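Trying Out the Flemonix Hand-Held Gripper Kit: Is It Worth the Department's Money?

Student project report, Stetilholm Technical College. Group members: Hazem El Khatib, Petronella Mnguni, Amr Samir. Supervisor: Abdelkrim Morsy. Handed in 11th September.
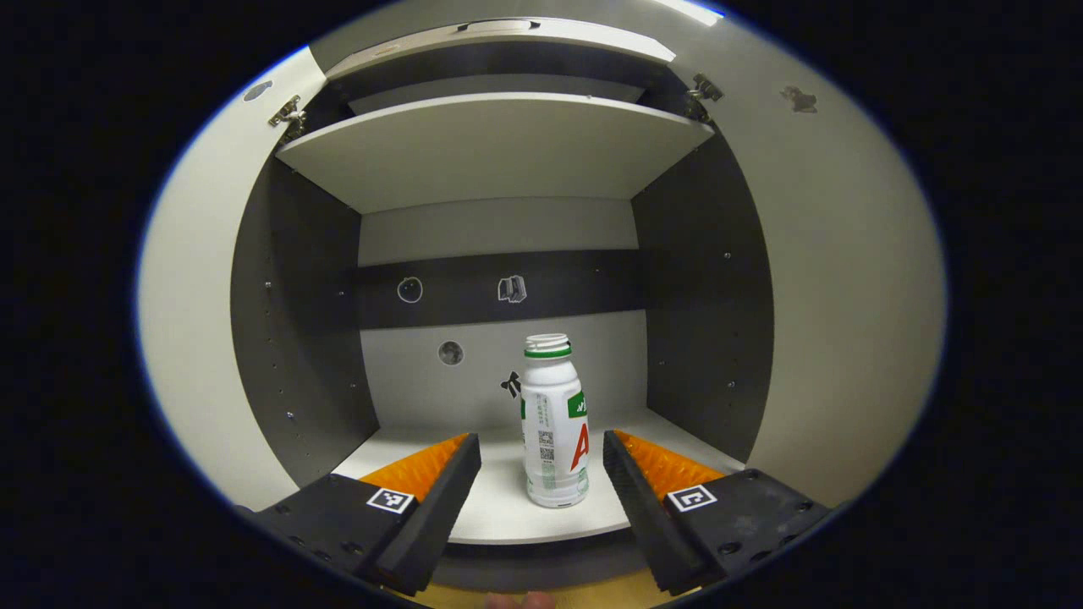
1. What we were asked to do

The department is thinking about buying four hand-held gripper kits for the second-year robotics course. The kit we tested is sold by Flemonix. You hold the gripper, do a household job with it, and the camera records what you do. The recordings are then meant to teach a robot arm to do the same job. Flemonix says on its product page that a beginner can go "from box to trained arm in one afternoon." Our supervisor asked us to find out if that is true for people like us, and if the price makes sense.

The price is $900 per kit. The software plan is extra, and the page that tells you so is not the page with the "Order" button. We think that should be said early in any report about this product.

None of us had used this kind of kit before. Petronella had done one arm project in her first year. Hazem and Amr had only taken the intro course.

2. What comes in the box

You get the gripper, two fingers with orange ridged pads, a spare pair of pads, a camera mount, a short cable, a charger and a folded sheet that calls itself a manual. The square black-and-white markers on the fingers let the software work out how far apart the fingers are. They came already stuck on, and they were straight, so no complaint there.

The manual has one page on setup and three on safety and warranty. It tells you to "calibrate as usual." We did not have a usual. Amr found the real steps in a support thread written by another customer, and we followed those.

The build is better than we thought it would be. The screws are ordinary ones and we had a driver that fit. Nothing came loose during the whole project.

3. The task

We picked one simple job: take a drink bottle out of a cabinet and set it down on a table next to it. The bottle is a small white one with a waist, the kind yogurt drinks come in, with a green label panel and a big red A on it. The cabinet has a lower shelf you can reach without bending your wrist too much, and doors that open all the way.

We chose the bottle because Flemonix shows a bottle task in its own sales video. If the kit can't do well on the task it is sold with, we saw no point in trying anything harder.

The person recording had to start outside the cabinet, move in with the fingers open, close on the bottle, pull back and put it down. We agreed not to redo a recording just because it looked clumsy. The sales video is very smooth and we wanted to know what normal hands would give.

4. Recording

We made 587 recordings in total. Hazem did most of the early ones, then we took turns. The software threw out 189 of them by itself. The reason it gave was nearly always "tracking lost," with no more detail than that.

We tried to work out why. Our best guess is the cabinet. Tracking was fine on the open table and got worse when the gripper went inside, where there is a lot of plain pale surface and not much for the camera to hold on to. The back panel has a dark band and a few stickers, and Amr thinks the recordings that had more of those in view did better. We did not test this properly, so please treat it as an opinion.

The lens is very wide. It bends straight shelves into curves and leaves black at the sides of the picture. The software is supposed to deal with this and we have no proof that it doesn't. What we can say is that it made the live view hard to judge. Petronella kept stopping short of the bottle at first because it looked closer than it was. She got used to it.

The gripper is also heavy after a while. Flemonix calls it "all-day comfortable." We swapped after every 25 recordings because our wrists hurt, and Hazem wanted to swap sooner.

5. Training and results

Training ran on the company's server. We uploaded the recordings that passed and waited. The first upload failed overnight and had to be started again. Support answered our email two days later and asked if we had tried starting it again.

We then ran the trained program on the arm in the teaching lab. Hicham Abdelaziz, the lab technician, set up the arm for us and stood by the stop button.

With the bottle in the middle of the shelf, the arm got it out most of the time. With the bottle moved toward either side wall, it missed more than it hit, and twice it pushed the bottle over. With the doors half closed it hit the left door and Hicham ended the test. We had no recordings with half-closed doors, so that last one is our fault as much as the kit's.

We are not giving a success rate. We changed the bottle position between runs without writing it down every time, and a number made from those notes would look more solid than it is. Mr. Morsy has told us this is the weakest part of the project. We agree.

6. How the claims held up

"From box to trained arm in one afternoon." No. Setup alone took us an afternoon, and that was with the customer's thread open next to us.

"No robotics experience needed." Partly true. You don't need any to record. You do need some, or a Hicham, to get the result onto an arm.

"Works in any home setting." We only tried one cabinet and one bottle, so we can't say much. Losing that many recordings inside an ordinary cabinet doesn't make us believe it.

"Durable grip pads." True so far. The ridges look the same as on the spare pair.

7. Cost compared with other options

We looked at the Michailidis kit, which costs more and includes the software for the length of the course. We only read about it and did not get to hold one, and its web page is full of the same kind of promises. The Grisov plans are free and you print the parts yourself. Amr thinks printing would teach second-years more. Petronella thinks they would spend the whole term printing. We did not settle this.

8. What we recommend

Do not buy four. Keep the one we have, ask Flemonix in writing what the software plan will cost after the first year, and try the kit again in a second place with more going on in the background. If the department still wants a full set, the decision could wait until February, when the new course budget is set.

Anyone who picks this up after us should write down the bottle position for every single run. The setup steps we used are typed up and taped inside the lid of the kit box, and the spare pads are in the same box, under the charger.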